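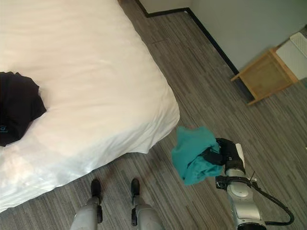
Boris Beneš wants to know why the laundry task has to start at the bed, when half the club would sooner drive the robot around the hallway first. Fair point, Boris, and I used to run it that way myself. But the judges at Horodgate score cloth on the bed, and driving down a hallway scores nothing, so in this guide we go straight to the bedroom and stay there.

Section 4. Setting up and running the bedroom pickup

This section covers one full practice run with the Stendari: getting the room ready, parking the robot, picking a piece of cloth up off the floor and carrying it to the bed. If you haven't done the battery and network steps in Section 3, go do those now. I'll wait.

4.1 Getting the room ready

1. Make the bed. Pull the white cover as flat as you can get it. A few creases are fine, but big lumps look like laundry to our detector and you'll spend your evening watching the robot try to pick up the duvet.

2. Pick your cloths. Use one bright one and one dark one for your first runs. The teal cloth is my favorite for beginners (it stands out beautifully against the gray floor). Black clothing is much harder, so leave it on the bed as your "already delivered" item until you've got the hang of things.

3. Put the small wooden stool against the wall and leave it there. The saved room map expects it. If you move it to sit on, please put it back!

4. Drop your bright cloth on the floor near the corner of the bed. Really drop it, don't lay it out flat. The rules call for a natural heap.

Note: The streaky floor pattern fools the depth reading when the sun is low. In November we ended up closing the blinds for every afternoon session, and the misses pretty much went away.

4.2 Parking the robot

5. Two people for this, always. One has the controller and the other has the stop button, and neither of you is also holding a phone.

6. Walk the robot in until its feet point at the bed and there's clear floor on its right side. The right arm does all the work in this task, so that's the side that needs the elbow room.

7. Press STAND on the controller and wait for the double beep. If you only hear one beep, the balance check didn't finish. Press it again.

8. Look at the black cable at the wrist. You want a loose loop, with enough slack for the arm to reach down and come back up. Too tight and it tugs on the bracket; too long and it finds its way under a foot.

CAUTION: Never reach in to fix the cable while the robot is standing under power. Press SIT, wait, then fix it. Vlasta Sokol has a very good speech about this and you don't want to be the reason she gives it again.

4.3 The pickup

9. Open the Lukáč panel on the laptop and load the file called bedroom_pick. Set arm speed to 50 percent. I know it goes faster. Leave it at 50 until you've had 11 clean pickups in the logbook.

10. Click FIND. A green outline should land on your cloth. If it lands on the bed, go back to step 1 and smooth things out some more.

11. Click PICK. The arm goes down, the gripper closes and the arm lifts. Let it finish the whole move before you click anything else, even if it looks slow and you're itching to help.

12. Check the grip reading. Anything above 1,318 on our gripper means it's got hold of fabric. Lower than that, it probably closed on air, so click OPEN and try again.

13. Click CARRY. I like to keep the cloth low for this part, just clear of the floor, and only bring it up once it's near the bed. Alžběta Halás prefers lifting high right away. Hers looks nicer on video, mine swings less, so try both and see what you like.

14. Click RELEASE once the cloth is over the cover.

CAUTION: If the cloth drags, stop the run. A foot coming down on fabric is how we lost most of a Saturday and one ankle cover.

4.4 Writing it up

15. Fill in the logbook before you reset the room. Write down the cloth, the speed, the grip reading and anything odd. "Weird noise" is okay, but "weird noise at the wrist on the way up" is so much better.

16. Press SIT, power down, and coil the spare cable loosely on its hook. Dead batteries go in the Flalholm bin by the door, label side up.

If FIND keeps failing after three tries, restart the panel before you touch any settings. Still stuck? Ask Norbert Urban on the club channel and attach your log file. Section 5 picks up with two cloths on the floor at once.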